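Box lid sorting tray - how to set one up on the dining table

Posted by Châu Thái, August 11, 2018
Filed under: table games, rainy days, using up boxes

Quick one because I keep getting asked at the Turnton playgroup and I never have time to explain it properly at pickup. So, written down. Link people here.

What it is: a box lid, a bunch of small things from the kitchen and the yard, a table. Things start outside the lid, things end up inside the lid, in whatever order you decide. Sort, line up, match, guess by feel. Works for small kids, works for my aunt Trình who is not small and plays to win.

What you need

A shallow box lid. Gift box, shoe box, the cookie box from last New Year. Mine is red on the outside and white inside. White inside matters, the colors show up. If yours is brown inside just lay a sheet of white paper in it.

A handful of objects. More on this below, it's the part people get wrong.

A cloth for the table. Any cloth. Round stuff rolls on bare wood and then you're under the table.

A dish towel, for the feeling game.

Time: first go, 28 minutes with my two, and that included an argument.

Picking the lid

Low walls. You want little hands to get over the edge without tipping it. If the walls are high cut them down, then tape the cut edge. Long is better than square. You want room for a row.

A lid that's beat up is fine. Mine has a torn corner that bends up and I keep meaning to tape it. If you do want to fix a corner: push the flap flat, one strip of tape inside, one strip outside, run your nail along it. Clear tape on the inside or it looks like another thing to sort. Paper tape peels off after a week, dont bother.

Wipe it out before you start. Bark leaves crumbs. Dry cloth only, the cardboard goes wavy if it gets wet.

I tried a Drimetti serving tray for a while, the nice lacquered kind, a wedding present. Too heavy, too slippery, and I was nervous the whole time. Went back to the lid.

Picking the things

OK. So the mistake is picking things that are all different. A car, a spoon, a lemon, a sock. Kids name them and they're done. You want things that are nearly the same in one way and not in another. Several greens. A couple of round ones. A couple of long ones. Something rough next to something smooth.

What I use most:

Green things. Lime, avocado, a chunk of cucumber. Light green, dark green, in between. Best argument starter there is.

Wood things. A short piece of branch with the bark left on, cut straight across so there's a pale end to look at. Bark that's peeling is good for touching, bad for the cloth. Shake it outside first.

Fuzzy or stringy things. A bit of coconut husk, a ball of twine, a dry seed pod if it isn't prickly.

Pretend food is fine too, or mix real with pretend and make that the game. Pretend food keeps. Real avocado in August does not, ask me how I know.

Skip anything small enough to swallow if you've got a little one around. Skip grapes for sure. Skip anything with a stem that snaps off.

For a first round keep it short. A pile that's too big and they just push it around like gravel. My rule, if the row doesn't fit along the lid there's too much. Put some back.

Setting the table

Cloth on first. Smooth it out with your forearm, middle to edges. I use the cream one with the embroidery, beige and gold scrolls all over, because it's on there anyway and I'm not changing a tablecloth for a game. A plain one is easier on the eyes if your kid gets distracted by patterns. Then again the little flowers make good parking spots. More on that in game three.

Lid goes in the middle, open side up. Put it at an angle. I know that sounds fussy. Straight on, the kid on the far side can't reach the near wall. On an angle everybody gets a side.

Then the things go outside the lid. Along the front, and round the short end if you run out of room. Line them up close to the wall but not touching it. Long things lying down, round things wherever they'll stay put. Don't sort them yet! Let it be a mixed row. I start with the wood at one end just so the crumbs stay in one place. 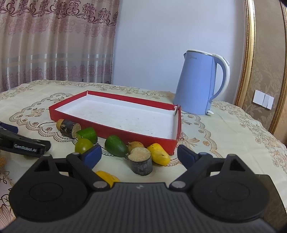 Leave the lid empty until everybody is sitting. If there's already something in it they think the game has started and then somebody is crying.

One more set up thing, turn the log so the cut end faces whoever is going first. They always want to look at the end.

Game one: in by color

Easiest. Say a color, everything that color goes in. Start with green if you've got my kind of pile, because then they have to decide if the nearly black avocado counts. Let them decide. Don't correct. Ask "is it more green or more something else" and leave it there.

Then take everything out and do light to dark. Lightest at the left wall, darkest at the right. This one is hard for grown ups too. My aunt moves hers back and forth for ages.

Game two: in by shape

Rollers and not rollers. Give each thing a tiny push on the cloth, finger only. Rolls, goes in the left half. Doesn't roll, right half. If you want a line down the middle use a chopstick or a strip of card.

The fun ones are the in-betweens. A log rolls one way and won't go the other. Cucumber chunk same thing, rolls on its side, stands on its end. So where does it go? We made a third spot for "depends". The avocado goes in a circle, which got its own round of laughing.

Game three: put it back

Memory game. Everybody looks at the row outside the lid. Slow count, then move it all into the lid, give it a gentle shuffle. Now put the row back how it was.

If the cloth has a pattern they'll use it. The lime was on the scroll thing, the avocado was by the flower. That's not cheating, that's how you're supposed to remember stuff. If you want it harder turn the lid around while they have their eyes shut. Harder again, turn the cloth, but clear it first. I did not clear it first.

Take a picture with your phone before you shuffle. Saves the fight.

Game four: the towel

Towel over the lid. Hand under. Name it without looking. Bark is too easy so take the wood out or put in 2 bits of different wood. Lime against a small lemon is good. Cucumber against zucchini, nearly impossible, my older one got it by smelling her hand after.

Roles for this one: whoever guesses right gets to hide the next thing. Keep turns short.

Picking up with something other than fingers

For when they've done all four and it's still raining. Kitchen tongs, chopsticks, two spoons. Same row, same lid, lift one thing over the wall and put it down inside. No dropping. Put it down, let go, then move away. They always want to let go too high and the lid jumps.

Order I'd go in, easy to hard:

The fuzzy or stringy thing, it squashes a bit and stays put.
The log, the rough bark helps you hold on.
Cucumber chunk, grab across the middle not the ends.
Avocado, from the sides, below the widest bit.
Lime last. Smooth and small and round and it shoots off.

Rubber tipped tongs make it much easier. The metal ones skid. Mine are Omevano, the short ones, but any short pair will do. Long tongs are a pain for kids, their elbows end up in somebody's face.

Hold the lid with the other hand if it slides. Or a damp sponge cloth folded flat under the tablecloth - not under the lid, see above about wavy cardboard.

Putting it away

Real fruit goes back to the kitchen, rinse it. Wood and fuzzy things in a paper bag so they can breathe, a sealed plastic bag goes moldy. Bag in the bottom half of the box, lid on top. If you lost the bottom half like me, the lid slides on the shelf with the bag sitting in it.

Shake the cloth outside. Check the embroidery for bark, it catches in the threads. Lint roller gets most of it.

Questions I got last time

Age? Mine started before three with just color. Stay next to them.

Can you glue things down? Please don't, then it's a picture.

What about fall stuff? Yes, October is great for it, acorn caps, little gourds, leaves if they're not too crumbly. I swap out the limes then because they cost too much anyhow.

My lid is over 36 inches long, too big? That's a coat box. Kids on both sides, tape a line across, give each side its own row. Woudl love to hear how it goes.

Got to run, will add the number version when I get a minute.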